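4.3 Lost tracking while closing latched boxes

The most common fault in the Trinonport recordings was a loss of position tracking in the hand-held gripper. Of the 2757 demonstrations collected through May, 200 were rejected for this reason. Most of them came from the organizer task, in which the operator closes the hinged lid of a compartment box and presses the latches shut.

We first suspected the motion sensor. Hanrahan swapped it on one of the Hunell grippers and repeated 23 demonstrations on the same table, and the fault came back at the same point in the task. The log showed that the number of tracked image features fell sharply when the gripper moved in low over the table. A plain white top gives the tracker very little to hold on to, and with a clear or tinted plastic box the few features it does find often belong to shadows or to edges showing through the walls. When the lid swings, those features move too, and the tracker reads this as motion of the hand.

The error was small at first – a few millimeters – but it grew until the operator lifted the gripper again. Policies trained on the unfiltered data learned to press beside the latch. In 2 trials on the Štěpánek arm the fingers came down on the lid hinge and the force stop had to end the run (setup in Figure 6).

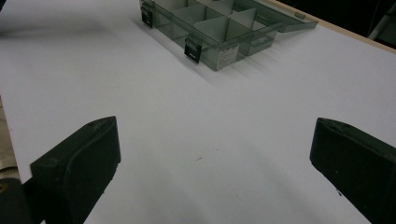

Figure 6. Organizer task from the gripper camera, lid open.

The force stop was set for rigid objects and reacted late on thin plastic. Akanda lowered the limit for all box tasks, and no trial was run afterward without a person at the stop button. We also added a check that discards any demonstration in which the feature count stays under the threshold for more than one second. The check is strict and removes some usable recordings – we accepted this, as the damaged ones could not be told apart by eye.

Printed mats placed on the table reduced the fault but did not remove it.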